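We use cookies to remember your reading level and to count visits. OK | Change settings

What I Saw at the Robot Open Day

Have you ever tried to do up a tiny button while wearing thick winter gloves? Keep that feeling in your head, please, as we'll need it later!

Last January I got to visit Solanki, a workshop where people teach robots to use their hands. Once a year they open the doors and let anybody come in and ask questions, and I had a LOT of questions. I was in a group of 26, mostly kids from Grutine School, plus one very patient bus driver called Mr. Vashisht, who ended up asking more than the kids did.

Our guide was Mamta Pal. She took us to a dark gray table with a black curtain hanging behind it. The robot they use there is called Kaseo, and it has two white arms with shiny silver hands. The hands have fingers that bend at the joints, the way yours do. Its job was a board full of blue parts. Some were skinny pegs, some were fat cylinders, and there were white plates and holders to put them in.
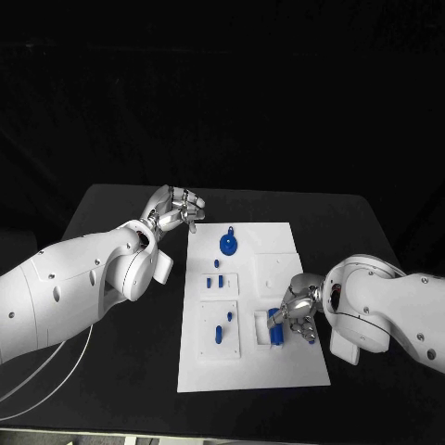 So why would anyone want a robot to play with pegs? I asked Mamta exactly that (a bit rudely, sorry Mamta). She laughed and told us to think about all the things that get put together out of small pieces – a toy car, a bike bell, the lamp next to your bed. Lots of those pieces have to slide into a hole. If you can put a peg into a hole neatly, you've learned a little bit of a great many jobs.

And it's hard! Try it with a pen and its cap. Close your eyes and put the cap on. You probably managed it, because your fingertips told you when the cap was crooked, and you wiggled it without even thinking. A robot has to be taught the wiggle. It has to work out where the peg is, how tightly to squeeze, and when to let go. Squeeze too hard and the peg can shoot off across the room. Squeeze too softly and it slips. Remember the winter gloves? That's the sort of problem we're talking about.

Deepak Mittal writes the practice lessons for Kaseo. He told us the robot had done 3,000 practice tries before we came, and that he'd watched far too many of them while eating his lunch. A boy named Harsh Grewal wanted to know if the robot gets bored. Deepak said no, but he does.

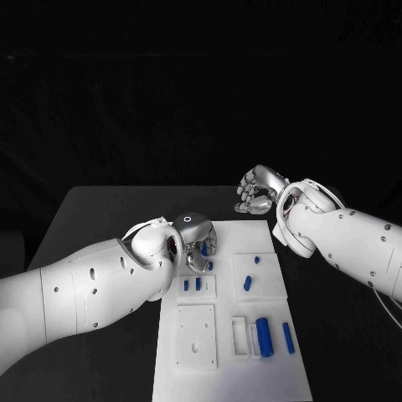

Then we had a go ourselves. Mamta gave each of us a pair of kitchen tongs and a tray of wooden beads, and we had to drop the beads into an egg carton. I got 4 in before my time ran out. Fabian Zaugg, who is nine and very calm, beat every grown-up there and has asked me to mention it.

You can try this at home too. Use tongs, or put on oven mitts if you want it really tricky. Dry pasta works fine in place of beads. Start with big shapes and move on to small ones, and see if you get faster after a few rounds. Getting better by doing it again is called practice when you do it, and people call it training when a robot does.

The open day costs nothing, but there are only 80 places, so ask a grown-up to sign you up early. Bring a sweater. The workshop was freezing!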